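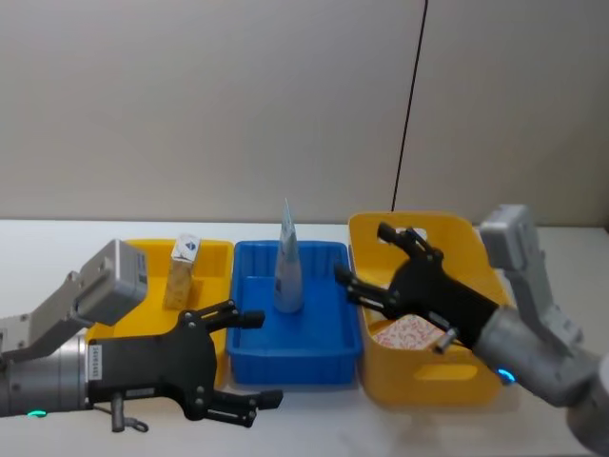

Three plastic bins on a white table, a small carton standing in the left yellow one.

Color codes are a poor substitute for a sorting rule. Rullel issued its households yellow bins in December, and the leaflet gives drink cartons one line out of 50. A carton is paper, plastic film and often foil. Which stream it belongs to depends on the plant - and the plant changes when the contract does. Stevis printed the accepted items on the lid. The labels cost less than the leaflet and stay where the decision is made. Rullel should do the same before it orders another 300 bins.

28/01/2019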